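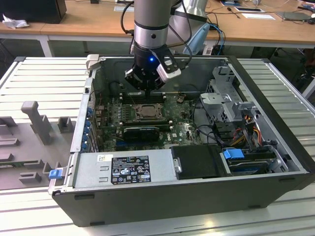 Removing and refitting a Xeon in a Dell tower
Posted by Yiran Song

I am stripping a Dell tower for reuse of the processor. The side panel is off and the case is lying flat. Two points I need settled before I go further: is it safe to leave the old thermal paste on while the processor comes out, and does the load plate have to be fully open first? The chip should be an E5-1630 v3, 3.70 GHz.

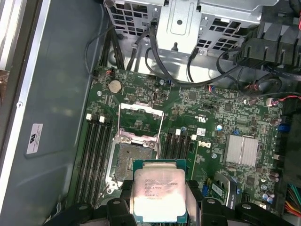 The replacement cooler is a Hiltelo, if that matters.

Ojārs Eglītis
Open the load plate fully. This socket type has 2 levers, and they release in a set order marked on the plate. Lift the processor straight up by its edges, no tilt and no sliding. The contacts are in the socket, so a dropped chip bends them. Keep fingers and cloths out of there.

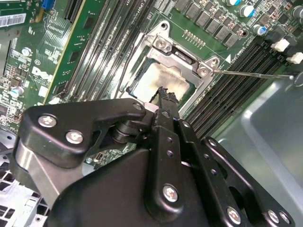
Old paste can stay on during removal. Clean it afterward with isopropyl alcohol and a lint-free wipe — from the rim toward the middle, so nothing runs onto the green substrate. Let it dry before refitting.

Kylie Hollis
Cooler doesn't matter as long as it fits the mount. Mine idled at 62 after I used too much paste. Small dot next time.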